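Flidik pantry list: condiments come back after I delete them
Opened by Eyerusalem Gebretsadik, 2022-01-22
Product: Flidik for desktop, syncing to the phone app
Status: Resolved

Hi! First of all I love this program, I've moved my whole kitchen into it and I'm never going back to the notebook. But I have a weird one. When I delete something from Condiments on the desktop, it vanishes like it should, and after the next sync it's back. Ketchup is the worst offender. Mustard does it too, and soy sauce did it once.

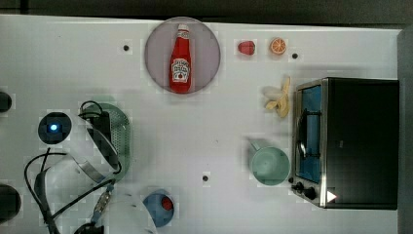
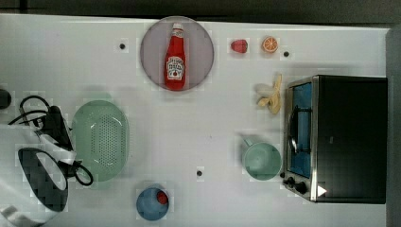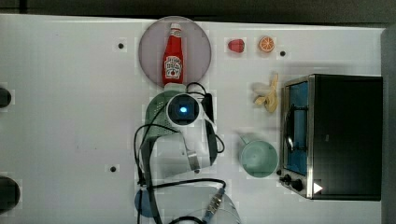
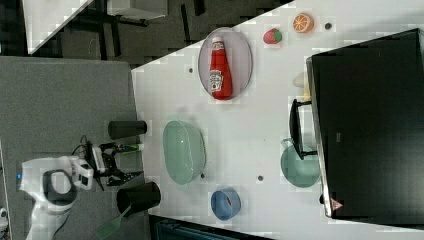

Ketchup: red bottle, white cap, white label.

My list has 1,451 entries in total (yes, I put the spices in one by one, and it was a great weekend). Everything outside Condiments behaves perfectly. I've tried signing out and back in on the desktop, and reinstalling the phone app. Same result both times.

Amra Kovačević, Flidik support
Hi Eyerusalem, that is a wonderful pantry! Could you open Settings > Sync > Devices and tell me what's listed? Also, were the condiments typed in by hand or imported from somewhere?

Eyerusalem Gebretsadik
Imported! I used to keep sauces and pickles in Prado and brought them over with the import tool in April. Everything else I typed myself. So that could be a clue??

Devices shows the desktop, my phone, and something called "Olumgate tablet", last seen this morning. I forgot all about that one. It lives on the shelf by the flour and mostly plays the radio.

Amra Kovačević, Flidik support
Great clue, and I think the tablet is the other half of it. Imported entries keep their old Prado ID. Older versions of our app don't understand a delete on an entry with one of those IDs, so they see it missing from the server and helpfully send it back up. What version is on the tablet? It's in the very bottom of the About screen, in tiny gray text.

Eyerusalem Gebretsadik
It's still on version 2! I had no idea. Auto-update was switched off.

Amra Kovačević, Flidik support
That'll do it! Please try this in order:

Turn off wifi on the tablet.
On the desktop, delete the condiments you don't want and press Sync Now.
On the tablet, go to Settings > Storage > Clear local list. Your server copy stays put.
Turn wifi back on, update the app from the store, then open it.

If the update won't install, stop there and write back before syncing.

Eyerusalem Gebretsadik
IT WORKED. 39 zombie sauces deleted, and I've synced all evening from every device and not one has come back. The tablet is so much faster now too, I can scroll through the spices without it freezing on cumin. Is the new color sorting only on the tablet, or am I missing a setting on the desktop?

Amra Kovačević, Flidik support
So happy to hear it! Color sorting is on the desktop as well: View > Arrange > By label color. I've passed the delete problem on to the sync team with your notes attached. Closing this one, but reply any time and it will reopen.

Related tickets
Import from Prado leaves blank expiration dates
Phone app asks to sign in after every sync
Shelf names missing when printing to a Trelon label printer
How do I merge two pantries?

Contact support | © Flidik | Back to top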